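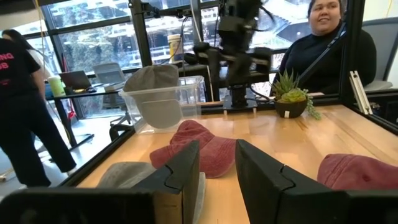
Amnuay Kaewmanee wrote in to ask whether soft pads are worth the bother for picking up hats and cloth, or whether plain hard fingers will do the job.

Short answer from me – start with the hard ones. I've been going back and forth between the Imora fingers and the Prorolen ones since February, and for anything floppy the shape of the tip matters far more to me than the padding (I was sure it'd be the other way round!). Grab a cap by the brim, never the crown. The crown squashes and you lose your grip halfway to the bin.

A few more things I've picked up along the way. Wipe the fingertips between rounds, lint is a real nuisance. Use the same cloth for both sets or you're comparing cloths. Put a wrist camera on before you fiddle with the settings, and give each set 11 tries, then write down the misses straight away in whatever colour pen is handy. 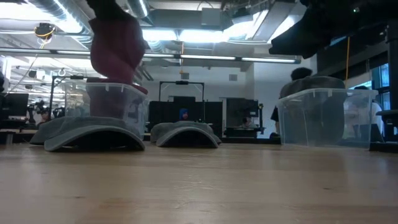

Clear bins are my favourite for this sort of thing, as you can check from the side whether a cloth has gone all the way down. Lift higher than you think you need to with long pieces, and slow the arm right down before letting go – I knocked 2 seconds off my speed and stopped snagging the rim.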